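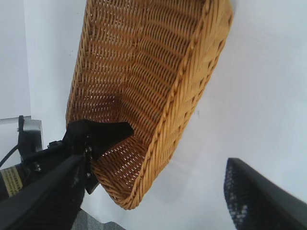

¿Cómo cito un cargo académico que ocupa tres líneas?

Publicado en Foro Tyagi, sección Ciencia política y administración pública

Pouran Kermani
Estoy preparando el programa de unas jornadas sobre gobernanza local en Flarnirville y uno de los ponentes me ha mandado una nota biográfica de 3.000 caracteres. El límite es de 1.000 para todos, y lo decía la convocatoria en negrita. Es profesor titular, director de un instituto, coordinador de un grupo sobre políticas regionales y miembro de cuatro redes europeas, con sus siglas y el desarrollo de las siglas. ¿Qué se puede quitar sin provocar un incidente diplomático? ¿Y los cargos van en mayúscula? Él los pone todos, incluido «Vocal Suplente».

municipalista_cansado
Los cargos, en minúscula: profesor titular, director, vocal suplente. La mayúscula se queda para el nombre de la institución. Te lo van a discutir, ya aviso.

En cuanto al recorte, yo dejo afiliación principal, un cargo de dirección si lo hay, dos líneas de investigación y una publicación reciente que venga a cuento. Las redes fuera, salvo que alguna financie las jornadas, en cuyo caso descubrirás que era importantísima. Lo mejor es mandarle tu versión ya cortada y pedirle el visto bueno antes de una fecha concreta. Si le pides que recorte él, te devolverá 1.168 caracteres y una publicación nueva. Me pasó con el seminario Bedel y acabamos imprimiendo el programa con letra de prospecto – el ponente, encantado.

Ojo también con traducir los nombres de los institutos. Si el centro tiene nombre oficial en español o en inglés, usa ese y no inventes.

Lola_R
Yo pondría la biografía entera en la web y en papel solo nombre y universidad. Total, el papel se usa para apuntar el wifi.

tramite_urgente
A mí me pasa algo parecido con un informe de 336 páginas para Meklow, ¿alguien sabe si el resumen ejecutivo lleva notas al pie?

Pouran Kermani
Gracias. Le he enviado la versión corta y ha contestado que le parece bien, pero que falta lo de vocal suplente. Se queda, en minúscula.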